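Plemeo Home Cooking Notes

Plemeo is a text collection of 2769 short recipes and kitchen notes, written by home cooks in and near Drestasthorpe. Each entry is one row in notes.csv.

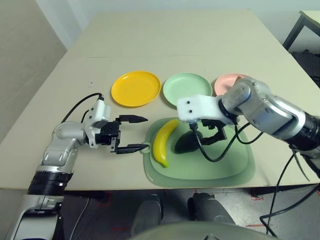 What is in a row

id, title, servings, body, season. Of all the rows, 2140 have a servings value. The rest were left blank by the writer and we did not guess. Most bodies run to around 200 words.

Amounts are kept as written, so "a cup", "1 c." and "one teacup" all appear. Navora, the cleaning script, only fixes line breaks and stray quote marks.

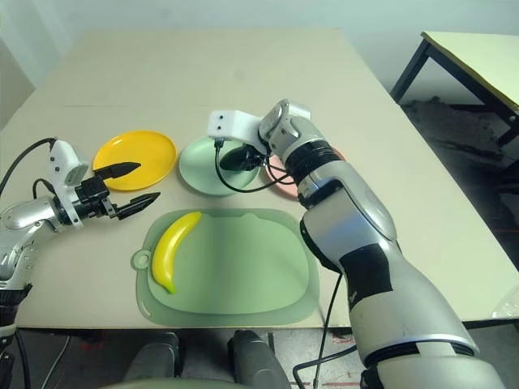

It does not correct spelling. If you need clean ingredient names, use the Abubakari word list in /extra - it covers the 100 most common ones and the usual misspellings.

Season is the writer's own choice. Fruit desserts lean heavily toward July, so a random split will be uneven.

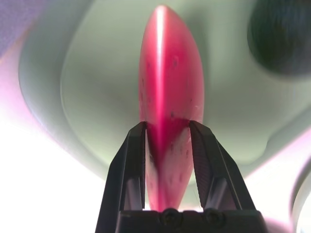 Pink-red with small dark specks, close up.

Known problems

Some soups appear twice under different titles. Oven settings mix Fahrenheit and gas marks, sometimes in the same entry.

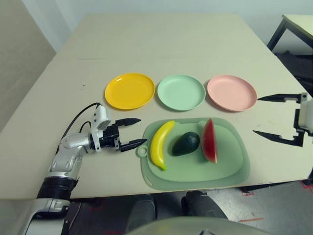
Yellow, mint green and pink plates.

Send fixes as a pull request. They are merged on Friday.

Contact: Adom Amissah | © Plemeo | Back to top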